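Cladasach and Lilthorpe Publish Results of Side-by-Side Gripper and Camera Comparison

Trial covers packaging tasks that automated handling equipment has found difficult

ARKCOMBE, 9th January. Cladasach, a supplier of handling equipment for returns centers and small warehouses, and the Lilthorpe testing laboratory today published the results of a joint comparison of robot grippers and camera positions. The trial looked at the opening, emptying and closing of consumer packaging, including cardboard boxes, sleeves and clear plastic bags.

Three grippers were tested on the same arm and controller: a two-finger parallel gripper, a three-finger adaptive gripper and a suction unit with a soft lip. Each was run with a camera fixed above the work surface and again with a camera mounted at the wrist. In all, the team recorded 1,000 attempts using 124 different packages.

The three-finger gripper with the wrist camera gave the best overall result on rigid boxes. The suction unit was the fastest at lifting sealed cartons but lost its hold on boxes with torn or uneven top surfaces. The two-finger gripper performed well on end flaps when the box was held in a fixture, and poorly when the box was free to slide. None of the three reached the agreed target on crumpled plastic bags, where reflections along the film affected both camera positions.

"Our customers ask which gripper they should buy, and until now we have answered from experience," said Renata Sadowski, managing director of Cladasach. "We wanted an answer based on the same packages, the same arm and the same settings. Some of the findings do not favor products that we sell, and we have published those as well."

The laboratory also compared the machine results with recordings of people doing the same kind of work by hand. These were made from head height, in ordinary rooms and at ordinary tables, and participants were given no instructions on how a package should be opened. A total of 56 recordings were reviewed by Lilthorpe staff, who noted where each hand was placed and which hand held the package steady.

"A person opening a box will nearly always give one hand the job of holding and the other the job of pulling," said Jarosław Tokarz, head of testing at Lilthorpe. "A single arm has to borrow that second hand from a clamp or from the table edge. The difference in our figures between the fixture runs and the free runs is large, and buyers should take it into account before they decide on one arm or two."
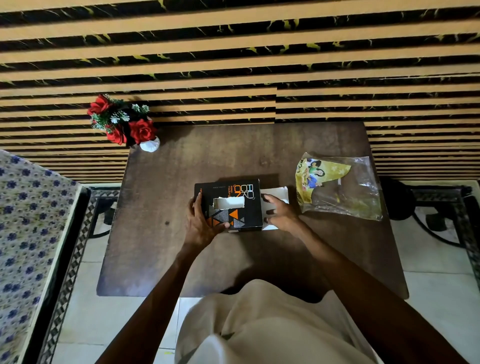

The full report sets out the results by package type and lists the controller settings used for each run. It also includes a section by Zofia Bielecka on grip force, with recommended starting values for thin cardboard.

A second round of testing is planned for May. It will add a two-arm station supplied by Nowicki and seven further package types, most of them flexible. Manufacturers who wish to submit a gripper or camera for the second round may apply to the laboratory in writing.

Copies of the report are available free of charge from either organization.

Media contact: Roman Jabłońska, Communications Office, Cladasach
Technical inquiries: Bogumił Tokarz, Lilthorpe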